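Trellside Help > Arms and Grippers > Faults

Gripper loses zero partway through a cloth folding run
Asked March 29, 2025 by bmathur
Tags: gripper, homing, protective stop, towels

We run a towel folding task on a single arm with a two-finger parallel gripper. Controller is an Indura, stock firmware from September. After around 237 cycles the reported finger opening no longer matches the real one. The arm comes down, the fingers close on air just above the fabric, and the program carries on as if it had a grip. Three times now the next move has driven the fingertips into the table and tripped a protective stop.

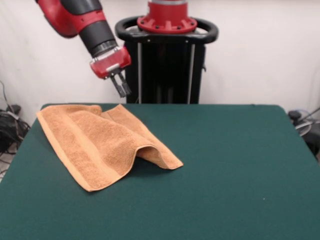
Re-homing clears it, but the offset is back by the next long run. Fingertips are straight and the mounting screws are at torque. The log shows only code 5, which the manual lists as "position deviation, general." Is this mechanical or is it the encoder?

Bhupendra Mathur

3 answers

Accepted answer - rlozano_fw
Check the finger coupling before the encoder. Code 5 comes up when motor position and finger position disagree, and a slipping coupling does that a little at a time. Power down, lock out the arm, and remove the gripper cover. Draw a paint line across the coupling and the shaft. Run 50 open/close cycles in free air with the arm parked, power down again and look at the line. If it has split, clean both faces, replace the set screw and use medium thread locker.
Separately, your program should not continue after a missed grip. Read the finger opening after each close and abort if it is at or below the empty value. Lower the contact force limit on the approach move too. A table strike at full limit can damage the wrist.

Answer - Grakness
had same thing, was lint. blow it out

Answer - pelletline
Could be cable strain at the wrist. Ours only faulted with the last joint near its limit. Different controller though, so I may be off.

Comment from bmathur: Paint line split by 3 mm. Set screw replaced, long run still to do. The abort check is in.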